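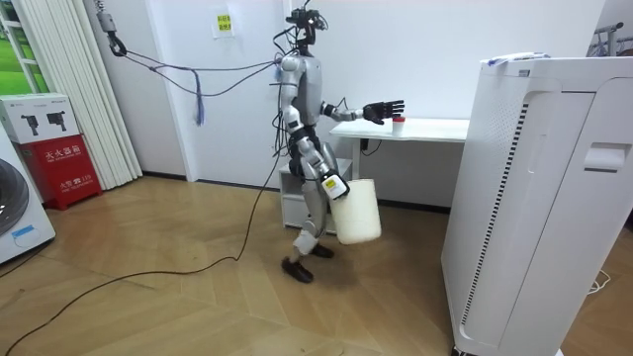 Most of the enquiries at the Grorgate sales office are about service charges, according to the lettings manager there, and very few are about kitchens. Buyers want to know what they will pay each year, what it covers and who decides when it goes up.

"They've all got a friend who was stung," she said. "So they come in with a list, and the charge is at the top of it."

Grorgate has 400 flats in two blocks, built on the old Drevau goods yard. The first block is full. In the second, the ground-floor units are still being finished and the lift contract was only signed in November. She has worked on the site from the start and lives ten minutes away, in a rented terrace.

Asked what the charge pays for, she went through it without notes: cleaning of the shared halls, the lifts, buildings insurance, the bins, the garden in the middle and a sum put by for the roof. Heating is billed separately through Flakeo, which runs the meters. "People mix those two up all the time. If your radiator bill is wrong, I can't alter it. I can give you the number to ring."

Tenants do not pay the service charge directly, but she said it still reaches them. A one-bedroom flat in the first block now lets for £1,000 a month, and landlords look at their own costs before they set a figure.

"A landlord with a big bill in the spring will try it on in the summer," she said. "Some get it. Some sit empty for six weeks and come down again."

She was less keen to talk about parking. There are fewer spaces than flats, and the spaces were sold first — mostly to people buying off plan. Agyeman, the managing agent, keeps a waiting list. She would not say how long it was. "Long enough that I tell people to assume they won't get one."

Her advice to anyone viewing was to ask for the last two years of accounts and read them at home. Second-block buyers will have to make do with a budget for now, as there are no accounts yet. She expects the first set to go out with the insurance renewal.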